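Product Review: Prundar Safe Practice Kit for Household Manipulators
Reviewed by the Cledico Equipment Assessment Office
Issued 06/06/2019

The Prundar kit is sold to laboratories and training centers that operate robot arms in home-like settings. It consists of a printed handbook, a set of laminated check cards, colored tags for equipment, and a one-year subscription to the supplier's record forms. The handbook sets out good practice for work in which people and arms share a kitchen, a laundry area or a workshop table. It does not replace the formal safety standards that apply to the arm itself, and the supplier says so on the first page.

This office assessed the third edition. The second edition, issued in December, was withdrawn by the supplier after errors were found in the section on stopping distances. Purchasers who still hold that edition should ask for an exchange.

Handbook

The handbook is divided into 5 parts. The part on shared space is the strongest. It requires a named operator for each session, a clear rule on who may stand within reach of the arm, and a pause whenever a person leans across the work surface. The wording is short and can be read aloud at the start of a shift.

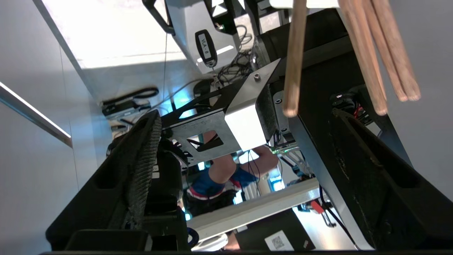

The part on cables and attachments is less complete. It asks that wiring near moving joints be inspected before each session and again after any change of tool, but it gives no guidance on how much slack is acceptable. Sites trained under the Karnside rules will find this a step backward. Karnside requires a written limit for every arm, and our assessors saw no reason for Prundar to leave the matter to local judgment.

Labeling is handled well. Every unit, fob and spare part is to carry a printed name that matches the entry in the equipment record. The tags supplied with the kit are legible, although the adhesive on the smaller size did not hold on curved surfaces.

Check cards

The check cards are the part of the kit most likely to see daily use. Each card covers one type of task and fits on a single side. The kitchen card was tried over several sessions and was understood by new operators without further instruction.
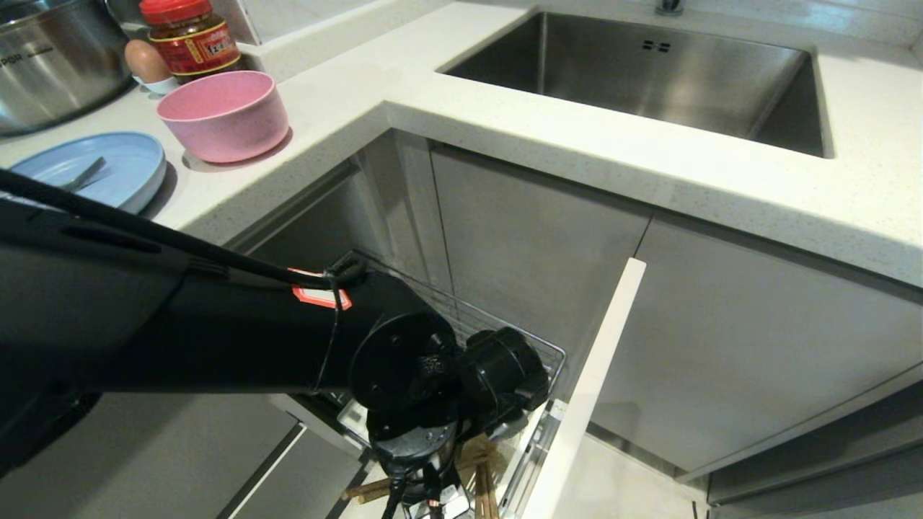

The storage card deals with drawers, doors and pull-out units, and calls for each to be fully opened and confirmed as stable before the arm is sent inside. It also limits what may be left on nearby surfaces. On this point the text is too loose. It refers only to "breakable items," a phrase that operators read in different ways. A glass jar with a screw-on lid and an egg in its holder, both standing on the counter while the gripper is lowered into a wire basket of wooden utensils underneath, would be treated alike under the present wording, although the risks they present differ. The Ocampo guide separates food, glass and heated cookware, and Prundar would do well to adopt the same approach.

Record forms

The forms are plain and quick to complete. A site may store up to 1000 entries under the basic subscription, and a busy training center could reach that limit within the year. Additional storage must be purchased separately - a cost that is not shown in the main price list. Exported records open correctly in common office software, but the time of each entry is lost unless the long format is selected.

Cost and value

The kit is priced at 400 dollars for a single site. Replacement cards are available in packs of 3. For a center that has no written practice of its own, the price is reasonable. A center already working to Karnside would gain little beyond the cards.

Finding

Recommended with conditions. Purchasers should add a local rule on cable slack and a local list of items to be cleared from work surfaces before the arm is enabled. This office will review the rating when the supplier issues its next edition.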